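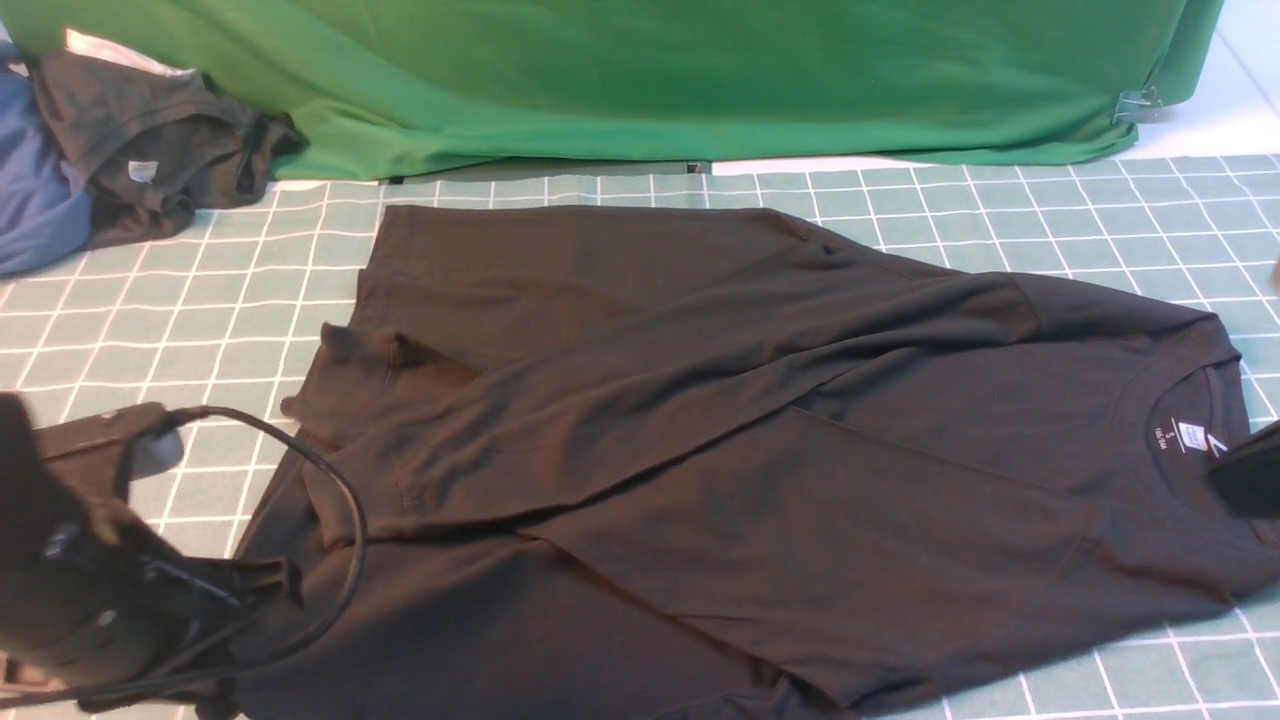

Section 3. First Use of the Utance Ceramic Styler

Read this section in full before connecting the appliance to the power supply. It applies to model 1519 and to the travel version sold under the Restuvley name. Owners of earlier models should refer to the leaflet packed with the charger base.

3.1 Preparing the appliance

1. Remove the protective sleeve from the plates and keep it for storage.
2. Wipe both plates with a soft, dry cloth. Do not use alcohol, nail polish remover or scouring pads.
3. Place the appliance on a flat, heat-resistant surface and extend the cord to its full length.
4. Plug the cord into a wall outlet. The indicator light glows amber.
5. Hold the power button until the light begins to flash, then set the dial to its lowest position.
6. Leave the appliance switched on for 8 minutes with the plates open. A faint odor may be noticed during the first heating. It does not return in normal use.
7. Switch off, unplug, and allow the appliance to cool completely.

CAUTION: The outer casing near the hinge becomes hot. Hold the appliance by the handle and the cool tip only.

3.2 Preparing the hair

Hair must be clean, fully dry and free of hairspray. Apply a heat protection product from mid-length to ends and comb it through. The Danko leave-in spray supplied in the gift set may be used; allow it to dry before styling.

Divide the hair into a lower, a middle and an upper layer, and clip the upper layers out of the way. Very thick hair may need further sections.

3.3 Forming a loose wave

1. Select a heat setting. Use settings 1 to 3 for fine, colored or bleached hair, and higher settings for coarse hair only.
2. Wait until the indicator light is steady green.
3. Take a section no wider than the plates and close them near the root, keeping clear of the scalp.
4. Turn the handle half a turn away from the face.
5. Draw the appliance slowly toward the ends without stopping.
6. Release the section and let it cool before touching it.
7. Repeat on the remaining sections, then loosen the waves with the fingers or a wide comb.

NOTE: If a section does not hold its shape, reduce its width before raising the temperature.

NOTE: The appliance switches itself off after some 53 minutes. To resume, hold the power button again — the dial setting is retained.

WARNING: Do not use the appliance near a bathtub, basin or shower. Do not wrap the cord around the handle while the plates are warm.

Text approved by Renji Kaneko, Product Safety, Testness. Revision of 22/05/2021.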